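Tema 4. Superficies de trabajo revestidas con tejido
Apuntes de la asignatura Acondicionamiento de Puestos de Trabajo
Profesora: Lotte Dewulf

4.1. Objeto y alcance

En este tema se estudia el revestimiento de mesas de trabajo con tejido suelto, es decir, colocado sobre el tablero sin adhesivo. Quedan fuera los tapetes encolados, las alfombrillas de caucho y los recubrimientos aplicados en fábrica, que se tratan en el tema 5. Se da por conocida la nomenclatura de ligamentos del tema 2.

Un revestimiento suelto se elige por cuatro motivos: reducir el deslizamiento de piezas pequeñas, evitar marcas en el tablero, atenuar reflejos y proporcionar un fondo uniforme. En la práctica casi nunca se cumplen los cuatro a la vez. Un tejido liso y tupido da buen fondo pero sujeta poco; uno perchado sujeta mejor y acumula pelusa.

4.2. Terminología

Se utilizará el siguiente vocabulario, que conviene respetar en las memorias de prácticas.

Paño: pieza de tejido considerada en su conjunto, con independencia de su composición.
Vuelo: parte del paño que sobrepasa el canto del tablero.
Arruga: deformación superficial sin arista definida. Desaparece, en general, al tensar.
Pliegue marcado: deformación lineal con arista, debida al doblado. No desaparece solo con tensión manual.
Bolsa: zona en la que el paño se separa del tablero y queda aire debajo.
Caída lateral: ángulo que forma el borde del paño respecto al canto de la mesa.

La distinción entre arruga y pliegue marcado es la que más errores produce. El criterio es táctil: se pasa el canto de la mano en dirección perpendicular a la línea. Si se nota un escalón, se anota como pliegue.

4.3. Color y acabado

Para piezas claras se recomiendan verdes y azules apagados, de acabado mate. El acabado importa más que el tono. Un tejido satinado del mismo verde presenta brillos que cambian con la posición del observador y que se confunden con el borde de la pieza. Las piezas blancas o azuladas muy pálidas se distinguen bien sobre verde mate incluso cuando son pequeñas; las piezas verdosas, aunque contrasten en brillo, tienden a perderse.

Sobre paño mate las arrugas poco profundas apenas alteran el fondo. Los pliegues marcados sí lo hacen, puesto que cada uno genera una línea de sombra estable. Compárense ambos defectos en el paño de la figura.

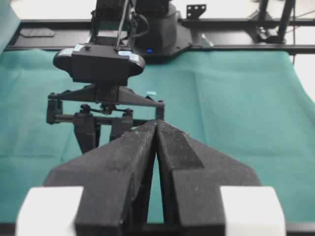 Figura 4.1. Paño verde mate con arrugas leves. Pliegue largo a la derecha del centro y otro horizontal, más tenue, a la izquierda.

Los dos pliegues de la figura 4.1 no tienen el mismo peso en la evaluación. El largo atraviesa una zona próxima al centro y se clasificaría como defecto de zona útil. El horizontal, más débil, se registra como defecto secundario. Obsérvese también el borde derecho del paño, que desciende en diagonal y se abre hacia fuera. En la ficha se consignaría como caída lateral oblicua en el lado derecho.

4.4. Colocación del paño

El procedimiento siguiente es el que se exige en la práctica 2.

Limpieza del tablero. Se retira el polvo con bayeta seca. Cualquier grano bajo el tejido produce un relieve puntual que después se confunde con un defecto del propio paño.

Planchado. Se plancha por el revés, siguiendo la urdimbre. Los pliegues de almacenamiento se repasan con paño intermedio ligeramente humedecido. No se coloca el tejido hasta que haya perdido el calor.

Presentación. Se deja caer el paño doblado en el centro del tablero y se abre primero hacia el fondo, luego hacia los lados y por último hacia el operario.

Tensado. Se tira a la vez de dos bordes opuestos, nunca de las esquinas. El tirón diagonal deforma el tejido al bies y origina la mayor parte de las caídas oblicuas.

Fijación. Se sujetan los vuelos bajo el tablero con pinzas de canto. En el aula se emplean las pinzas Bruton de 40 mm, a razón de 8 por mesa. Si la mesa lleva equipos atornillados en el borde posterior, las pinzas de ese lado se reparten entre los tramos libres.

Comprobación. Se revisa el paño con luz rasante desde un lateral y después desde el lado contrario.

4.5. Registro de defectos

Los defectos se anotan en la ficha Nodex, con el croquis del tablero orientado siempre desde el puesto del operario. Cada línea incluye tipo, dirección, zona y grado.

Zona útil: área en la que se depositan o manipulan piezas.
Zona de borde: franja perimetral sin uso directo.
Grado A: visible solo con luz rasante.
Grado B: visible con luz ambiente.
Grado C: modifica la posición de una pieza apoyada.

Un defecto de grado C en zona útil obliga a retirar el paño. Un grado B en zona útil admite corrección en mesa, con nuevo tensado. En zona de borde, los grados A y B se anotan y no se corrigen. Las bolsas se clasifican siempre como grado C, aunque no haya ninguna pieza encima en el momento de la revisión.

4.6. Almacenamiento

El pliegue marcado suele tener su origen en el armario. Los paños se guardan enrollados sobre tubo de cartón, con el derecho hacia fuera. Si no hay tubo disponible se doblan en dos, sin repasar el doblez con la mano, y se cambia la línea de doblado en cada uso. Los del armario Prins están numerados en el orillo; el número debe figurar en la ficha.

4.7. Ejercicios

1. Redactar las dos líneas de la ficha Nodex correspondientes a los pliegues de la figura 4.1. Asignar grado e indicar qué dato faltaría para confirmarlo.

2. Proponer un color de paño alternativo para un puesto en el que se clasifican piezas verdosas de pequeño tamaño.

3. Dibujar la distribución de pinzas en una mesa con equipo fijado en el borde posterior.

4. Explicar por qué el tensado desde las esquinas no corrige una caída lateral oblicua.

Las respuestas se entregan el martes, antes de la práctica, en el aula 101. Para el ejercicio 3 se admite croquis a mano alzada, acotado en milímetros.

Lectura complementaria: cuaderno Funine, capítulo de tejidos no encolados, disponible en la mesa de préstamo.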